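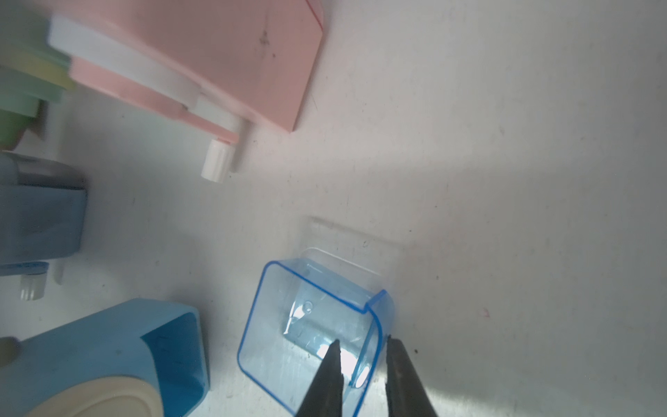
A blue plastic cup at the fingertips of one gripper, as the small camera near the gripper sees it.

The workshop in Garkside has one entrance from the street and one from the yard, and the door from the yard does not close well. When I first rented a bench there, I had a 3D printer, a box of used motors and an idea that I would build an automatic watering system for my balcony. The watering system was never finished. What I have now is a table with two robot arms, and I share it with the other members.

My name is Irfan Pasaribu. By profession I repair lift controllers, so I know something about motors and limit switches, and at the start I knew very little about robots. The editor asked me to write how such a machine is put together by ordinary people with ordinary wages, and I agreed on the condition that I may also write about the mistakes.

We call the machine Omon. The name was on a cardboard box in which the first parts arrived, and it stayed. The base is aluminium profile, bolted and not welded. I had wanted to weld it, and an older member persuaded me against this. He was right, because in the first year we changed the distance between the arms three times. With a bolted rail this is an afternoon of work. You loosen, you slide, you measure from both ends, you tighten again. A welded base would have gone to the scrap yard after the first change.

Each arm sits on a black plate, and the plate is bolted to the rail. I advise anybody who copies this to spend money on the plates. Our first ones were too thin. When an arm stretched out fully and stopped quickly, the whole plate bent a little and the fingers swung past the place where they should be. For weeks I looked for this fault in the software. I changed numbers, I wrote to forums, I lost my temper with my brother on the telephone. Then one evening I put my hand on the plate while the arm was moving and I felt it. The new plates are 10 millimetres thick and the fault has gone.

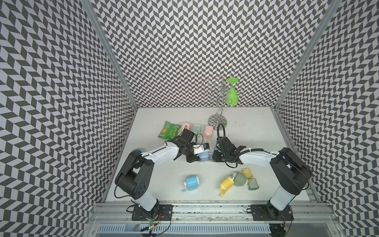

Cables were my second long education. A robot arm in a catalogue is always clean, but a robot arm in a workshop wears its cables on the outside, and every cable wants to be caught by something. On our table you will find them in loops along both arms, coiled round the gripper on the right, and one long one goes from that gripper towards the back. This is already the tidy version. I learned to leave more slack at the wrist than looks nice, and to move every joint by hand to its end before I fix a single tie. If the cable pulls tight anywhere in this slow test, it will certainly break in the fast one. We have broken 13 camera cables so far, and I keep them in a jar on the windowsill.

The power supply came from Ledus, a small firm two streets away that clears out old shop fittings. It gives 24 volts and it has a fan that sounds like a hair dryer. I put it in a ventilated metal box at first, then I found that I could not hear the fan in the box, and I did not notice when it stopped. Now I check it with my hand each time before I start. The emergency stop is a big mushroom button which I took from my own trade. It cuts the power to the motors and leaves the control computer running, so that after a stop we can still read what the arms were told to do.

Around the table we put walls. People who visit always speak about them first. The pattern is black and white zigzags, printed in sheets and glued on flat panels, and after a long evening it makes the eyes swim. My neighbour at the next bench asked for a curtain, and we bought one. The gluing was the hardest part. Each zigzag has to continue correctly on the next sheet, and if you start two millimetres wrong at the bottom, you are far away from the right place at the top. We threw away the first wall completely. For the second one we drew a vertical line with a plumb weight and worked from the middle to the sides, with a rubber roller and soapy water, and that one we kept.

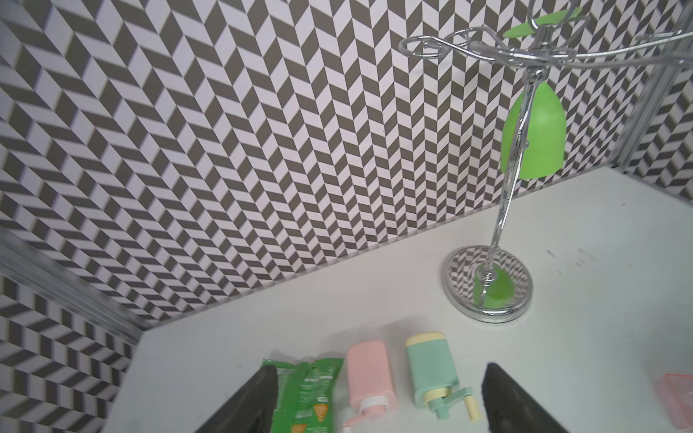 Kwok Workshop Quarterly
Issue 24 | Page 90

Choosing objects for the table is a pleasure which I did not expect. At the start I bought wooden cubes, as all the tutorials say. A cube is polite. It has flat sides, it does not roll, and the gripper takes it almost every time. After two weeks we were very proud, and then somebody put a mug on the table and we were not proud any more.

So we began to collect things from the kitchen drawer and the discount shop. The wire stand with its curled arms is the most difficult of them. It is thin and shiny, its round base works like a mirror, and our software has trouble to decide where the metal stops and the reflection starts. The pump bottles are easier, but a bottle which lies on its side must be taken across the body, and the nozzle sticks out where you would like to put a finger. The snack bag changes its shape when you touch it. For a person these are small matters. I had never thought about how I pick up a soap bottle until I had to explain it to two arms.

Clear plastic deserves a paragraph of its own. With a see-through cup, the camera also gives you whatever is behind the wall of the cup, and the bright spots of light move when the gripper moves. We tried stronger lamps, and it became worse. Softer light helped us more: we hung a sheet of baking paper in front of each lamp, at a safe distance from the bulb, and the hard spots became wider and weaker. I also learned to come to a cup slowly, with the fingers low and one of them going inside the mouth. If both fingers stay outside, a thin cup can be squeezed until it jumps away.

As for the money, I will not print a total, because my wife reads this magazine. I can say that the arms were by far the largest part and that we bought them second-hand, one in June and the other much later, when we had saved again. The profile, the plates and the printed walls together cost less than my bicycle. If you have access to a shared workshop, you need not own a saw or a pillar drill, and you will have people near you who know how to use them. I had drilled metal for many years and still I was shown a better way to clamp a plate.

For the next winter we want to make better fingers. The present ones are dark, narrow at the tip and quite hard, and I would like to try a soft cover which can be changed in a minute without tools. I have cut three covers from a bicycle inner tube, and two of them came off inside a mug. The third is still on my bench, waiting for a better glue. Readers who have experience with rubber on small metal parts are kindly asked to write to me through the magazine.

Text: Irfan Pasaribu, Garkside. Sent to the editor 11/30/23.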